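Monday night is sorting night at our place, and I look forward to it more than I probably should. If you mend things, or build little gadgets, or just can't walk past a dead printer on the kerb without taking it home for its motors, you'll know how the small stuff piles up. Mine lived in one enormous ice cream tub for years. Now it lives in trays, and I can put my hand on a motor while the kettle's still boiling!

This is how I set it all out. It works for a shoebox of bits or a whole garage.

## What you'll need

- A few shallow plastic trays, all the same sort if you can get them. Mine are a cheerful yellow (closer to orange under some lights) and came from a catering shop.
- One tray that's different from the rest. I use stainless steel, the kind you'd roast potatoes in.
- Plain white paper
- A clear table, the lighter in colour the better
- Masking tape and a marker
- Small zip bags for anything tinier than a pea

## Step 1: Tip out a bit at a time

Not the whole tub! I did that once and ate dinner standing up for three days. Scoop out a good handful, spread it on the table and pick out the rubbish first: snapped plastic, bits of solder, the mystery clip that belongs to nothing.

If wires have knotted together, work them apart from the connector end. Hold the plug and ease the strands out through the loops. Never pull on a motor to free its lead, as those thin wires let go right at the solder joint and then you've got a repair job before you've even started.

## Step 2: One family to a tray

Motors with motors, boards with boards, and so on. Don't get fancy with sub-sorting yet. You can split by voltage or shaft size another night, when you've got the patience and a decent podcast.

Lay things flat with a gap between them. A heap in a tray is still a heap, and the whole joy of this is being able to see every part at a glance. When a tray gets too full to leave gaps, start a second one or have a cull.

The steel tray gets its sheet of white paper and becomes what I call the mixed plate: a motor or two, a board, a couple of wire harnesses, whatever I'm thinking of using together next. The paper stops things skating about, shows up dark wires beautifully, and you can scribble notes straight onto it. It also keeps bare metal contacts off the steel, so do put it in before the parts.
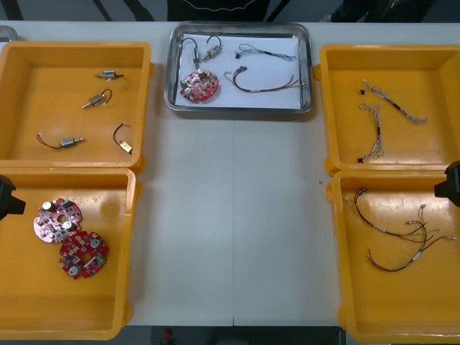
Grigore Nedelcu thinks I should go one further and give every project its own plate, paper and all, so that a half-planned job can be slid onto a shelf and picked up again in August without losing its place. His papers have the wiring sketched on them, too. I've tried it with two plates and I'm nearly convinced, though it does mean the roasting tins keep vanishing from the kitchen.

## Step 3: Tame the leads

Small motors and solenoids nearly always come with a pair of fine wires on them, and fine wires love company. Leave two parts side by side overnight and somehow they're plaited by morning.

You don't need ties or clips for this. Let each lead fall into its own loose loop next to its own part, with the connector where you can see it. Tight coils look tidy but they put a kink in the wire near the body, and that's where it'll crack later on. A loop as wide as a jam jar lid is plenty for a short lead.

While you're there, have a quick look at each connector. A bent pin or a cracked shell is easy to spot now and maddening to find once it's buried in a build. Anything doubtful goes in a zip bag marked TEST.
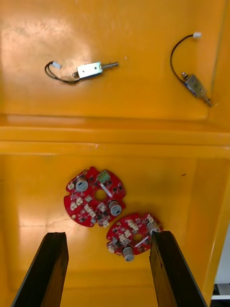 Solenoids deserve a little extra care. The plunger on some types slides right out if you tip the body, and a lost plunger will always roll to the least reachable corner of the room. If yours are the loose kind, a small strip of masking tape over the end does the trick. Fold one corner under so you've got a tab to pull.

Round boards go in face up. I know it's tempting to stack them, but capacitors stand proud and they don't enjoy being leaned on. Hold boards by the rim and keep your fingers off the components. If you live somewhere dry, touch something earthed before you handle any of them.

## Step 4: Arrange the trays

Now the fun part. Put the trays down both sides of the table, and the mixed plate at the back in the middle. Keep the patch right in front of you free for working. It feels wasteful for the first ten minutes and then you'll wonder how you ever managed!

I keep the motors on my left, being left-handed and always reaching for them first. Swap it round if you're not.

Tape a label to the outside of each tray, on the side facing you. One word is enough. I used to write long descriptions ("small motors, from toothbrushes, mostly fine") and never read a single one. 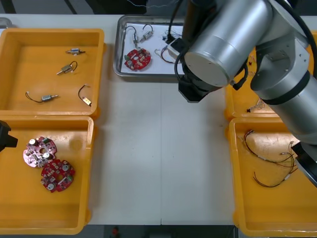
Once the layout feels right, stick a little corner of tape on the table where each tray sits. After a while your hands learn the spots, and packing up gets much quicker.

## Step 5: Pack away without undoing it all

Flat parts travel badly when there's room to slide, so lay a folded tea towel over each tray before you carry it. Shallow trays can be stacked if nothing inside pokes above the rim. Check the boards, they're usually the culprits. The mixed plate always goes on top.

Next time, start with the mixed plate and put back anything you didn't end up using. Then scoop another handful out of the tub and carry on. Mine took me 9 Mondays to get through, and I found 3 motors I'd already bought replacements for.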